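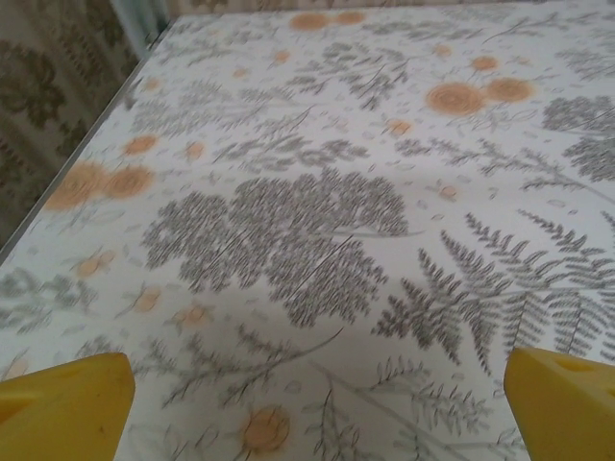

Figure 4. Table covering with a botanical print: gray plant drawings and orange round flowers on an off-white ground.

4.2 Preference for printed coverings

In the second part of the interviews we asked the participants which table covering they use on ordinary days, and which one they keep for guests. Botanical prints such as the one in Figure 4 were named often for ordinary days, while plain white was mostly kept for the holidays in December. This result agrees with the earlier observation of Segers, who found that families in Otumen consider a dense pattern more practical, as small stains are less visible between the leaves.

The questionnaire was sent to 200 households and was translated by Evelien Bosman. Two questions about price were removed after the pilot, because the participants did not remember what they had paid. We regret this, as the price could explain why older respondents changed their covering so seldom.

Color was discussed less than we expected. Respondents who liked floral prints spoke mainly about the size of the flowers and how close they stand to each other. One woman said that large flowers make her kitchen feel smaller. The relation between the size of the print and the size of the room is treated in Section 5.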